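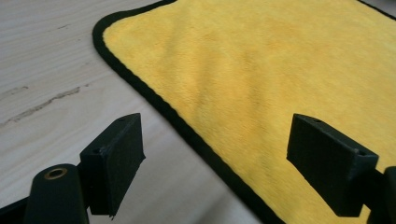

Notebook, May, 9.40 am

Subject: the Ornetti clip, or why my phone has been buzzing since breakfast.

For whoever reads this after me. Ornetti is the account that put up the video of a grandfather and granddaughter doing the Trolley dance in a car park. Trolley is the one where you push something invisible, let go of it, look alarmed and run after it. He forgets to let go. He pushes the invisible thing all the way out of shot while she stands there with her hands on her hips. Eleven seconds long, and I have now watched it more than I have watched some of my own relatives.

What we were meant to be doing this month was following how one clip gets copied from place to place, and how the words stuck on top of it change as it goes. Kekeli picked this one while it was small. It had 546 views when she logged it, which was a nice modest number for a nice modest study. By the time I had made tea the next morning it had been picked up by Sarpong, the big repost page, and our modest study was being sent to me by my aunt.

Copies so far: we stopped the first pass at 3,000 because Skutico stopped it for us. Skutico will fetch exactly that many and then show you a small spinning wheel for as long as you care to look at it. I cared for most of an hour. Kekeli has written to them. They replied with a survey.

10.55. Sorted a first batch of 70 copies by hand, reading the captions only, sound off. Four main families:

Original wording or near it ("grandad does trolley"). Fewer than I expected.

The sweet ones. "Protect this man." "He is all of us." Usually a crying face, often several.

The cross ones. These say the girl is being rude to him. She is seven or so and waiting for her grandfather to come back. One caption calls her posture "everything wrong with parenting today", which is a lot to hang on a pair of elbows.

The made-up ones. He has been a lorry driver, a retired ballet dancer and a widower dancing for the first time in years. None of this is in the original post, which says he wanted to go home for his tea.

I had one more heap called "don't know", but Aigars says a heap called "don't know" is a confession and should be folded into the others or thrown out. I have renamed it "pending".

11.30. Disagreement with Aigars over whether a sweet caption with a made-up story counts as sweet or made-up. He says made-up, as the story is doing the work. I say sweet, as nobody sharing it is checking his ballet record. We have agreed to tag both and glare at each other. Note for the write-up: the double tags will break the totals in Kekeli's sheet unless the second column is split first. Do that BEFORE sorting anything else. I did not, and have lost column F.

1.15 pm. Column F recovered from Kekeli's copy. She had saved one without being asked and has been very decent about it, by which I mean she has only mentioned it twice.

2.20. The sound matters more than I thought. Went back through the cross ones with the volume up and most have had the music swapped for slow piano. Put slow piano under anything and somebody is to blame. With the proper tune back on, she is plainly laughing. Need a new column for sound: original, piano, other, none. Aigars wants "other" broken down further. Aigars may do it.

3.45. The girl's mother has now posted to say everybody is fine and please stop messaging the school. Her post has been shared far less than any of the ballet ones. Logged it under original wording, for want of anywhere better, and put a star next to it.

To do: chase Skutico, split the column, rewatch the pending heap with sound. Reply to my aunt.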